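Padetti Proving Log

A README for the dough proving and baking records from the Padetti bakery line

What you'll find in these files

Padetti is a small bakery line built around a spiral mixer, a pocket divider, a long moulder, a proving cabinet and a deck oven. For 16 weeks we wrote down everything we could about each batch that went through it, and the result is this set of records: 273 batches of bread dough, from the flour going into the bowl to the loaf coming off the cooling rack. If you have ever wanted to know how much a warm afternoon does to a tin loaf, you're going to enjoy this!

The records are plain text tables with commas between the columns. Any spreadsheet will open them. We kept the column names short but readable, and every weight is in grams, every temperature in Celsius and every time in minutes from the start of mixing.
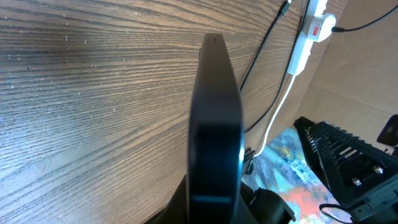

Photo: Sadia Baloch

Files

batches.csv has one row per batch. Start with this one.
pieces.csv has one row per weighed dough piece, straight off the divider.
cabinet.csv holds the temperature and humidity readings from the proving cabinet, one every two minutes while the door was shut.
oven.csv holds the deck temperatures, top and bottom.
loaves.csv has the baked weight, height and a crumb score for each loaf we cut.
notes.txt is the shift notebook, typed up. Spelling left as it was.

The batch number links all of them. It is a whole number and it starts at 1.

The columns people ask about

flour_code: W for white, M for malted brown, H for half wholemeal. There are six H batches that used a coarser grind, and they are marked H2. Please don't lump them in with the rest, they drink far more water and will pull your averages about.

water_pct: water as a share of flour weight. Water added by hand after the first two minutes of mixing is included.

dough_temp: taken with a probe in the middle of the dough as it leaves the bowl. The one number I'd look at before any other. A dough two degrees warm behaves like a different recipe.

rest_min: bench rest between dividing and moulding.

roller_gap: the setting on the moulder dial, from 1 to 9. It is a dial number and not a distance. We tried measuring the gap itself with feeler gauges and got a slightly different answer each time the rollers were taken off for cleaning, so the dial number is what went in.

prove_min: door shut to door open, final prove only.

crumb_score: 1 to 5, judged on a cut slice by two people who then agreed on a figure. Half marks are allowed. A 5 is even and fine all the way to the crust, and a 1 has a tunnel you could post a letter through.

How the batches were made

Every batch was one mixer bowl. The dough was mixed slow, then fast, tipped out, divided into 20 pieces, rested, moulded and put in tins. The proving cabinet was set to one of three programmes, which are listed in batches.csv under programme as short, middle and long. The long one is lovely with the malted flour and I'd urge anybody to look at those rows first.

We did not shuffle the order of the programmes perfectly. On most days the long prove was mixed first so that it would finish before closing, so it tends to go with a cooler room. room_temp is in the table for exactly this purpose, use it!

Scales and probes

The bench scale is an Iyengar model that reads to the gram, checked against a brass kilogram at the start of each shift. The cabinet probe and both oven probes came from Bumari. The lower oven probe was swapped partway through the project, and the column probe_id in oven.csv tells you which one was in use. The newer probe answers more quickly when the door opens, so the dips look deeper after the change. The oven itself was behaving just the same.

Known gaps and oddities

Some cabinet readings are missing where the logger lost power. The rows are absent, not filled with zeros, so check the minutes column before you draw a line through them.

A few pieces were weighed with the tray still on the scale. We left these in with the flag tray set to yes, and the column net_g has the corrected figure.

July was hot. The doughs came off the mixer warm however much chilled water went in, and the shift notes from that month are worth reading alongside the numbers (some of the best tins of the whole project turned up in the middle of it, which pleased everybody).

Loaves that went to the shop uncut have a weight and a height but no crumb score. The blank is a true blank.

Wednesday was deep-clean day for the divider. The first batch afterwards often has a wider spread of piece weights while the oil works its way round the pistons. There is a column called after_clean if you'd like to leave those out.
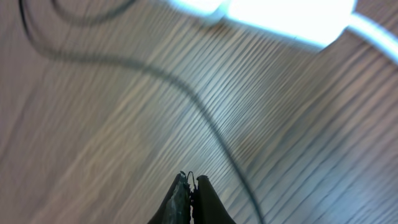 Things to try

Piece weight spread against dough temperature is a cracking first plot and takes five minutes. After that, have a go at predicting loaf height from the cabinet readings alone. Our best attempt was a simple straight-line fit using the average humidity in the second half of the prove, and I'm certain somebody can beat it.

The moulder is the part I most want other people to dig into. Going one step tighter on the dial seems to help the white doughs and do very little for the malted ones, and we have a bench full of theories and no proper answer yet.

What these records won't tell you

All of this comes from one line in one building with one make of tin. A rack oven or a bigger divider will give other numbers. There are no rolls, no sourdough and nothing enriched with butter or egg. Flour came from a single mill, Wallunness, and we have no lab figures for protein beyond what was printed on the sack, which is copied into sack_protein.

Please don't use the baking times as safety advice for any other product. They are a record of what we did.

Using and sharing

Use the files however you like, for teaching, for study or for sorting out your own bakery, and please name the Padetti Proving Log when you publish anything from them. If you change a column, give it a new name so that two versions don't end up wandering about under the same label.

Corrections are very welcome. Send the file name, the batch number and what you think the value ought to be, and we'll check it against the paper sheets, all of which we still have in a box with a good deal of flour on them.

Compiled and looked after by Sadia Baloch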